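Open day at the Drirach bath showroom, March

We got there at ten, and the car park with its 200 spaces was already half full. Gunther Lenz took our group through the stone hall first, then the finished rooms upstairs.

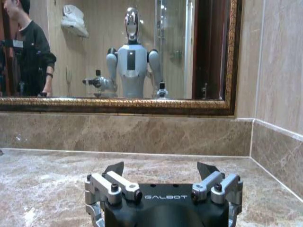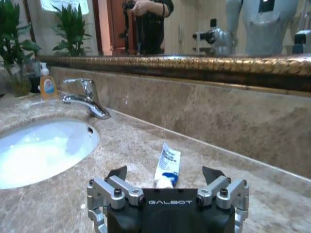
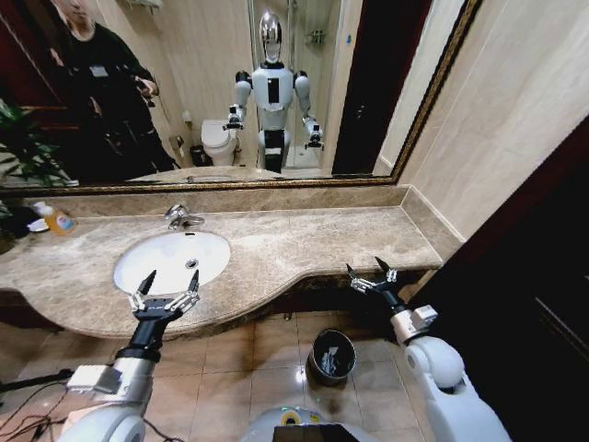 Marble tops are cut to order at the Obura yard and cost more than I had planned for. My quote was $472 for the slab, plus $95 for the sink cutout. I liked the wavy front edge on the vanity and the oval sink set under the stone, so I asked for both. The straight edge is cheaper. Coffee was free, and lunch was sold in the hall until two.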